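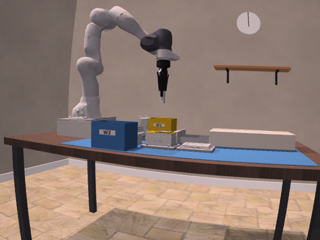

How to Prepare a Shared Room for a Change of Use

Wadlow Facilities Services, Guidance for Room Coordinators
Last revised 14/08/2025

This page explains how to hand a shared room from one group to another at Wadlow. It applies to all bookings made through the Flikow calendar, including those that repeat. Rooms in the Su Annex follow the same steps, except that keys are collected from the annex desk.

Before you begin

Confirm that the outgoing group has closed its booking in Flikow. A room with an open booking may not be rearranged. Requests to move heavy furniture must reach the Facilities office at least 24 hours ahead of the change.

Step 1. Record the present layout

Print the floor plan attached to the booking and mark the position of each table, cabinet and screen. Write the room number and your initials on the plan. Where the printed plan is out of date, correct it by hand and send a copy to the office.

Step 2. Clear and label stored items

Items left by the outgoing group are to be boxed, labeled with the group's name and taken to the storage room. Unclaimed items are kept for six weeks. Chemicals, batteries and food may not be placed in storage under any circumstances.

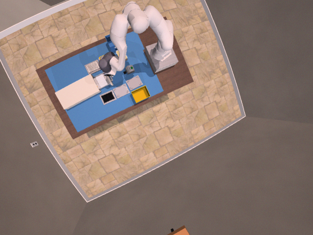 Step 3. Set out the new layout

Move the largest pieces first. Lift tables with two people and do not drag them. Leave a clear path at least 3 feet wide from the farthest seat to the door. Extension cords must not cross this path, even when taped down.

Step 4. Clean surfaces and floors

Wipe tables with the general cleaner supplied in each hall closet. Sokano floor solution is used on hard floors only and is applied with a damp mop. Report stains that remain after a second cleaning.

Step 5. Close the record

Enter the change in Flikow, attach the marked plan and select "Ready." The incoming group then has nine working days to report damage or missing furniture. Reports received later are charged to the group holding the booking.

Coordinators appointed since March should complete their first change with a member of the Facilities staff present. Appointments are made at the main office.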